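Ticket 171 - Fullix sync agent stops after cache reaches limit
Status: Resolved
Site: Trindade office
Opened by: Ismael Quintana
Component: Stuvgate file gateway

Problem: The Fullix agent on the Trindade gateway stops uploading partway through the overnight run. The service still shows as running, but the queue does not move. Restarting it clears the fault until the next night. The Faddale site runs the same agent version and is not affected.

Checked so far: Disk has 40 GB free. Network path to the storage host is clean, no dropped packets. Credentials are valid. The agent log ends each time with "cache index full, waiting" and then nothing until restart.

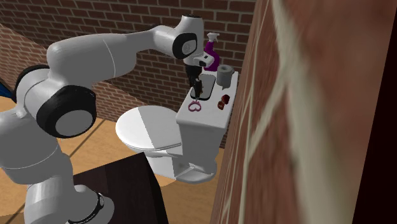
Compared the config files from both sites. Faddale has the cache index limit set to 50,000 entries. Trindade still has the old default of 2,000, left over from the November migration. The nightly job at Trindade now includes the render folders - many small files - and passes that limit before the first purge.

Fix applied:
Stopped the agent.
Set cache_index_limit to 50000.
Deleted the old index file so that it would rebuild.
Changed the purge interval from 60 minutes to 5.
Started the agent. Rebuild took nearly 40 minutes.

Result: Two overnight runs completed with no stall. Queue was at zero by 6:15 a.m. both times.

Follow-up: The agent should report a fault in this state, not "running". Raised with the vendor under a separate ticket. Monitoring now alerts on queue age as well as service status.

Closed by I. Quintana.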